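The Hindero standing coat rack is back in stock, and we're very happy about it! It sold through twice over the winter, and half the emails we got in April were people asking when there would be more.

## Hindero coat rack, black

It's a plain, sturdy stand with curved arms, the sort of thing you could imagine in the hallway of an old boarding house. One pole, one heavy round base, knobbed hooks up top for coats and hats, and curled hooks below for the stuff that otherwise ends up on a chair. We've had people use it in entryways, on landings, in a dance studio, and (our favorite) beside a bathtub for robes.
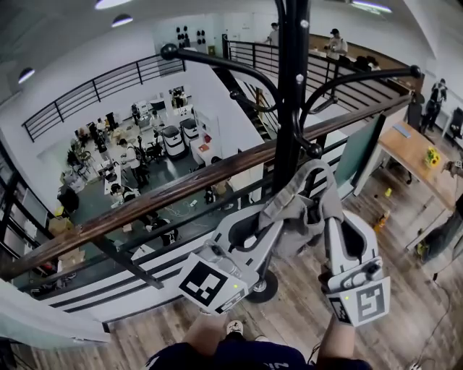
*Hindero in black, with a gray fabric bag on the lower hooks.*

The lower hooks are what won us over. Kids can reach them! So can you, when you're sitting on the stairs pulling your boots off. They're good for tote bags, umbrellas with a loop handle, dog leashes, scarves, and anything with a drawstring. Long coats go on the top hooks, where they can hang clear of all that.

The shape has a bit of history behind it. The Jurić workshop, which makes the rack for us, keeps a ledger with a page dated 1706 that shows a hook bent to nearly this curve, drawn for hanging harness. Theirs was forged and ours is bent cold, but lay one over the drawing and you'll see the family resemblance.

### What to know before you order

- **Finish:** black powder coat, slightly matte. It wipes clean with a damp cloth.
- **Box length:** 54 inches. The pole comes in 3 sections that screw together.
- **Assembly:** hand-tighten everything first, stand the rack up, then go around once more with the key in the bag.
- **Floors:** a felt ring for the base is included. Stick it on before you stand the rack up, it's a pain to do afterward.
- **Loading:** spread heavy coats across both sides. A wet wool overcoat on one arm and nothing on the other will make any freestanding rack lean.

### Caring for caps and soft things

Knit hats and cotton caps are happiest on the round knobs, which spread the weight and don't leave a point in the fabric. Canvas bags can go anywhere. If something comes in soaked, let it drip in the tub for a while first, then hang it up.
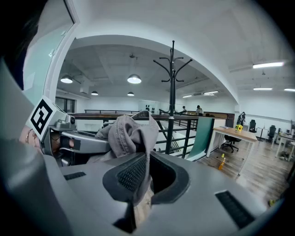

### Drodside or Maria?

We carry two other racks and get asked about them a lot. Drodside is the wall rail, a great pick for a narrow hall where a base would be in the way. Maria is the short one, made for kids' rooms, with the same curled hooks all the way up. Both come in the same black, so they mix nicely with Hindero if you have a family's worth of coats to find homes for.

This batch is 300 racks. Spare knobs, felt rings and keys are listed on the parts page, and they fit racks from the earlier batches too.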